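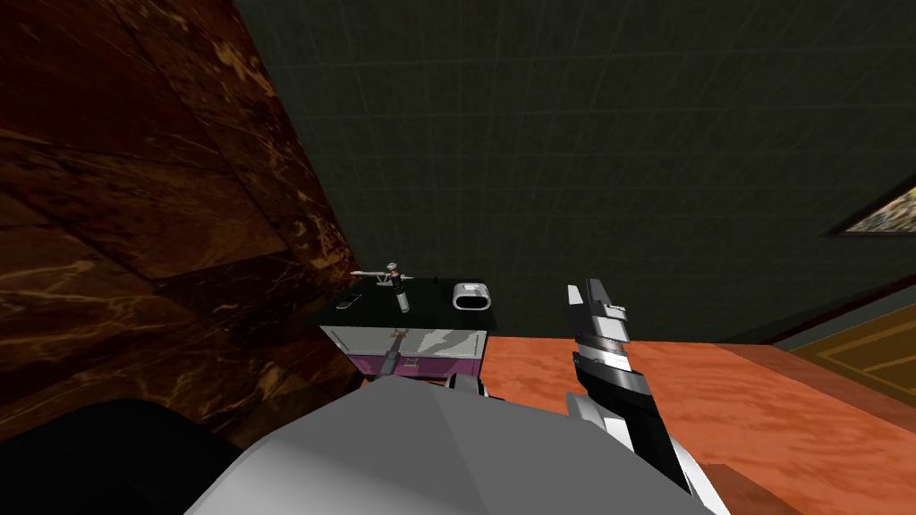

Olive glaze, second round of tests

Home Notebook Glazes Kiln log Contact

Mon 3 September

Opened the kiln at nine, when the pyrometer was finally low enough. I had wanted to open it last night, but I remember what happened in May, when I opened at 200 degrees and the big plate made a sound like a small bell. So I waited and went home.

The batch is 12 test tiles, all from the Drolell stoneware, all bisque fired in the same load. Half of them have the glaze brushed, the other half dipped. I wrote the numbers on the back with iron oxide this time, not with the underglaze pencil, and all numbers can still be read. Please let us keep doing it like this.

What I am looking for is still the dark olive for the Hustasmont hallway. It must be muted, more gray than yellow, and it should stay calm when many tiles stand side by side with thin lighter joints between them. The hallway has dark stone on the other side, brown almost to black with tan and ochre veins, and a lively green would fight with it. A shiny one also, I think.

Results, as I see them in daylight at the north window:

Tile 1 and tile 2 – base glaze without additions. Clear, a little milky where it is thick. As expected. They are only there for comparison.

Tile 3 – iron alone. Nice honey color, but it is not green in any light. I had hoped that the reduction would pull it more to the cool side. The Chien kiln does not reduce evenly near the door, and this tile stood near the door, so I would not judge it too hard.

Tile 4 – iron with 2 percent copper carbonate. Too much! It is green like a bottle, and the edge broke to metallic black. Beautiful for a bowl. Wrong for a wall.

Tile 5 – the same with half of the copper. Much closer. On the flat part it is the olive that I want, but on the edge it goes to brown in a wide band. If every tile has a brown border, the wall will look like a window with many panes. Ayane likes it. I do not.

Tile 6 – half copper and a little rutile. The surface became satin and the brown band is narrow. Small light specks appeared, which I believe come from the rutile that was not ground long enough. For me this is the best of the brushed ones.

The remaining tiles repeat the same recipes, dipped. The color is deeper in all of them, and the brush marks are of course gone. On the dipped version of tile 6 the glaze crawled in one corner and left the clay naked. I had touched that corner when I turned the tile. I must wash my hands after eating bread.

Weighing mistake

I have to write this down also, so that we do not search for it later. In the bucket for the dipped version I weighed 267 grams of feldspar, and the recipe card says 276. I turned the numbers around. I noticed it only when I cleaned the table and saw my own note next to the scale. The difference is small and I do not think that it explains the deeper color, but the dipped tiles cannot be compared strictly with the brushed ones. The bucket is marked with red tape. It can be used for the insides of mugs.

Joint color

Ayane Ogura brought me three mortar samples from Movham and we laid them beside tile 6. The white one makes a hard net over everything, and your eye sees the net before it sees the green. The dark gray one disappears, and then the wall looks like one painted surface and all our work with the tiles is lost. The middle one, a pale greenish gray, is thin and quiet but you still understand that it is tile. We agreed on it without a long discussion, a thing that does not happen often with us.

She asked if the joints will look lighter at the top of the wall than near the floor, with the lamp in the ceiling. I suppose yes. In the lower part there will be little light, and the olive will eat what is left. I would not correct this with a different mortar. It is natural that a wall becomes darker toward the ground.

To do

– Grind the rutile again, longer, and sieve it through the fine mesh.
– Mix a new bucket of recipe 6 with the correct feldspar. Ask someone to read the scale with me.
– Put one tile at the door and one at the back, same recipe, to see how big the difference is.
– Find out if Drolell has changed the clay. The last bag feels more sandy, and the bisque drinks more water.
– Call the client about satin or matte. I prefer satin, it is easier to clean.
– Buy wax. There is a little in the pot but it has clay in it.

The next firing is when the shelf is full, and at the moment it is not full. If anybody has small pieces for this temperature, the lower shelf is free. Please no copper red next to my tiles, it travels.

Share 2 Comments 12

Recent entries
Cracks in the drying rack tiles
Cleaning the Chien burners
Celadon on dark clay, first round
Where is the long sieve?
Notes from the Hustasmont measuring visit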